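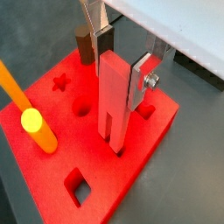 The red piece with the slot in its end, over its hole

Foam shape board: pieces too tight in their holes

Asked by Larard, 7 posts

I have a thick red foam board with cut-out shapes and a set of blocks that stand in it. The notched pieces are the trouble. Two prongs have to go down either side of a bit of foam in the middle of the opening, and on mine they stick before they get to the bottom. The round ones are tight as well. I don't want to force them and tear the foam. Is there a way of easing the holes, or should I be sanding the blocks?

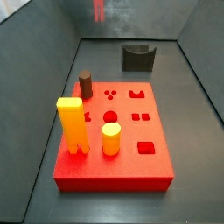

Same board with the tall yellow block and two of the cylinders

Answer from Skinner, 397 posts

Leave the blocks alone and work on the foam. Wrap fine sandpaper round a pencil and rub the inside walls lightly, a few strokes a side, then try the piece again. You can't put foam back. For the notched ones do the outer walls first and only touch the middle bit if the prongs still pinch. Hoover the dust out of the holes before you test.

Before any of that, check the block is the right way round. On my board one prong was slightly fatter than the other and it only went in one way.

Answer from Pistach, 50 posts

A bit of talc in the holes worked on ours. Messy though.

Answer from Coditz, 12 posts

Could just be new. Mine loosened up after a month of use. I left the pieces in overnight, pushed down as far as they would go, and took them out after breakfast. If you do sand, stop after 30 seconds or so and check.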